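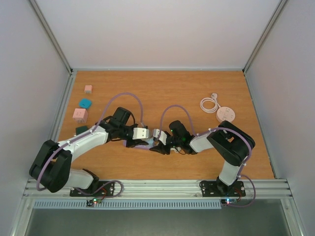 The bill now before the state assembly would let a county clerk reject a voter's mail ballot if the signature on the envelope does not match the one on file, and would give the voter 3 days to fix it. The sponsor, Assemblywoman Myrtle Abernathy, calls this a uniform standard. It is uniform in the sense that every county would follow the same text. Whether every voter would get the same treatment is a separate question, and the bill does not answer it.

Start with the clock. Under section 2, the cure period opens when the clerk mails the notice. A voter in Gurkstead, where the clerk's office and the post office share a block, may have the letter the next morning. A voter on the Utside road gets mail delivered to a cluster box and may see it after the period has closed. Current law starts the clock on receipt, with a presumption of receipt after five days. That rule is clumsy, but it puts the risk of slow mail on the office that chose to use the mail. The bill moves that risk to the voter and offers no reason for the change in its findings.

The sponsor's staff memo points out that the bill also allows notice by telephone or e-mail. It does allow it. The verb in the text is "may." A clerk with spare staff will call people, and a clerk without spare staff will send the letter and move on to the next tray. Villanueva County rejected 948 envelopes for signature problems at the last general election, and its clerk told the elections panel in March that the office had no one assigned to phone work. Nothing in the bill pays for such a person.

Then there is the comparison itself. The bill requires a match "in all material respects" and leaves "material" undefined. In most counties the signature on file comes from the licensing office, where it was made with a stylus on a small glass pad. Signatures made that way are short and jagged, and they can be ten or fifteen years old. People marry, break wrists, and have strokes. A reviewer needs a rule for these cases. The existing regulation supplies one: it lists features to compare, such as slant, spacing and letter form, and requires a second reviewer before any rejection. The bill repeals the regulation by name and drops the second reviewer without replacing either.

Supporters say that the present system is too slow and that close races hang open for weeks. I take the complaint seriously. The Nillura school board seat was decided late, after a long cure period, and both candidates had cause to be annoyed. But the delay there came from a recount petition, which runs under a different chapter that this bill leaves alone.

Three amendments would repair most of the damage. Start the period on receipt, or lengthen it to seven days from mailing. Change "may" to "shall" for any voter who has a phone number or e-mail address on file. Put the second reviewer back. The last of these costs some staff time, and a county that rejects fewer than 300 envelopes can absorb it with the people it already has. Larger counties would need money, and the appropriations committee should say how much before the floor vote.

If the amendments fail, members should vote no and keep the regulation in place.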